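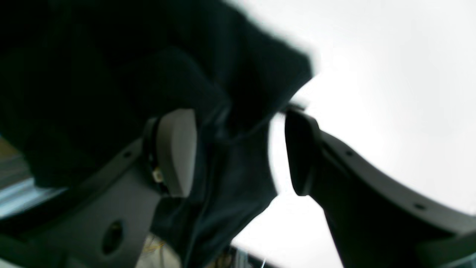 The two-finger hand gets hold of a dark piece of fabric, as seen from the wrist.

I hate laundry. I've written that sentence in this magazine before, and I'll probably write it again, so when Surkach offered to lend me its Menon laundry kit for a long stretch, I said yes before I'd finished reading the email. A robot arm that folds! In my house! I cleared off the big table in the back room that same evening.

The kit came to me in April in two boxes, one of them heavier than I'd like to lift again. You get the arm, a clamp for the table, a power brick, the two-finger hand and a small camera that rides along at the wrist. Setup took me most of an afternoon, mainly because I put the clamp on backward and had to start over. The printed guide is decent (big drawings, short words), but it skips right past the cable ties, and I'd tell you to buy extra.

Price first, so you can stop reading if you need to. The kit is $2000. The folding service, which keeps the software up to date and adds new garment types, is $20 a month after the trial. There's also a stripped-down version for $780 with the hand and camera only, meant for people who already own an arm that fits. I don't know many people like that, but Grorkthorpe, the shop that handled my loan, tells me it sells plenty of them to schools.

So what's it like? Slow. Really slow, at least at first. My first T-shirt took long enough that I made coffee, drank it and came back to find the arm still thinking about the second sleeve. Towels are its happy place. It picks up a corner, feels its way along and lays the thing down flatter than I ever bother to. Dish towels, hand towels, pillowcases, all lovely. I found myself washing towels that didn't need it, just to watch.

Dark clothes are where I got picky. I wear a lot of navy and black, and I wanted to see how the hand handled a heap of creases with not much color to go by. The pads come together on a fold and pinch, and from the wrist camera you can follow it on your laptop, which I did for way too many evenings. Sometimes it takes one layer when it needed two, and you get a sort of sad flag of cloth hanging there until it lets go and tries again. I kept a tally over one weekend of mixed washing, and 70 percent of the pieces came out good enough for my drawer. My standards for my drawer are low, I should say.

Fitted sheets? No. Don't even try. Surkach says as much in the guide, and I tried anyway, and I spent a while untangling elastic from the table clamp.

The hand itself I like a lot. The fingers are broad and gray and don't look like they belong in a factory, and the pads are gentle. I gave it an old silk scarf that I'd have cried over and it came back without a snag. The noise is fine too, a low whir that my dog stopped noticing by the second evening. I'm less fond of the app, which wants you to pick a garment type from a list every single time. If I've told you it's a towel, and the next one is a towel, please guess towel!

I did call support once, when the arm refused to wake up after a power cut. They work out of Skarnimville, they picked up fast, and the fix was holding one button down for longer than felt reasonable. No complaints there.

Would I buy one? At the full price, with my two-person household and its modest pile, I'd wait. If you run a small guest house, or a salon that goes through towels like mine goes through coffee filters, I'd take it seriously, and I'd ask Grorkthorpe about a loan before you pay for anything. Bring your own towels to the demo, the thick ones especially. Mine goes back in its boxes next week, and there's a basket of black socks upstairs that I've been putting off until then.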